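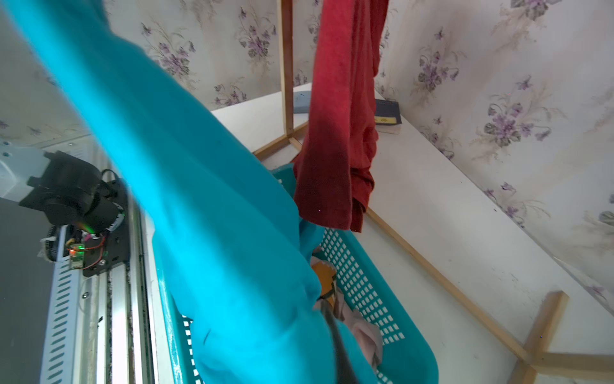 Blue fleece and the turquoise basket, laundry corner

Reading time: 2 minutes

About Ferasent

Ferasent is a small laundry and mending service in Skinham. We wash, dry, fold and repair the clothes of households who have no time or no place for it at home. We began in June with one washing machine and a borrowed table. Today we are 4 people and we look after 300 households in the town and the villages near it.

The name of the firm has no special meaning, we only liked how it sounds. The way of working comes from two families. On the Kokkonen side everything was dried on wood, indoors, through a long winter. On the Sarnico side the clothes went on the line by the window and were ironed the same evening. We have kept a little of both.

We sort by cloth first and by colour second. Fleece is washed at 30 degrees, without softener, and it never goes in the tumble dryer, which makes the surface hard. Towels are washed apart from it, so the fluff of one does not stay on the other. If we find a loose button or an open seam, we write to you before we repair it.
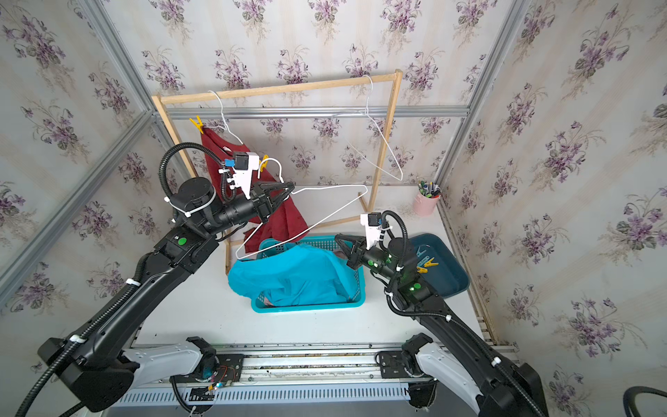
Drying is the part we take most seriously. We use the air of the room and a little patience, and a heavy garment may need one day more than you expect. Each piece should have space on both sides. A light wooden rack is good for this, because its top rail takes a hanger as easily as a folded cloth, and a clothespin like the yellow one on the dark red garment keeps the shoulder or the corner in its place. White wire hangers are fine for light things. For wool we lay the piece flat on a towel.

Your clothes come back folded, in the same bag you gave us. If you prefer shirts on hangers, please tell us when you order and return the hangers the next time.

We collect in Skinham in the mornings. Since we opened we have repaired 525 garments, most of them at the elbow or the pocket. New customers are welcome, also with only one basket.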